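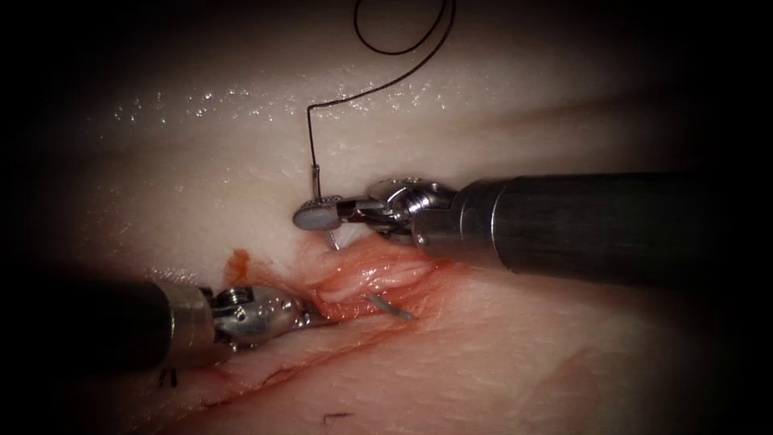
Agulha presa quase na vertical, fio escuro a fazer uma laçada grande por cima

Fio enrola sempre – como evitam?
Embla Eklund – 6/8/21

Olá a todos. Estou a começar com sutura e o meu problema é sempre o mesmo, o fio. Puxo, faz laçada, prende no instrumento, perco o ponto. Corto mais curto? Pego na agulha noutro sítio? Já gastei uma caixa de 55 fios Drumier só em treino e continua igual. Obrigada desde já, respondo à noite.

Cường Bạch
Mais curto, sim. Quase toda a gente começa com fio a mais. E olha para a laçada antes de passar a agulha – se estiver para o lado onde vais puxar, afasta primeiro com a outra pinça. Segura pelo corpo da agulha, nunca na zona onde o fio entra, senão parte ou roda. Puxa devagar, na direção da curva. Fio com memória da embalagem: estica um bocadinho entre os dedos antes de usar, com luvas claro. Não puxes com força que desfia. E pede a quem te orienta para ver um ponto teu do principio ao fim, por escrito é dificil.

Nhi Vũ
O que disse o Cường. Eu fiz uns 2 meses de almofada de silicone todos os dias e passou

Vinh Nông
que marca de fio?? com os Vakine nunca tive isso

Embla Eklund
Drumier, está no texto :) Vou experimentar mais curto, obrigada Cường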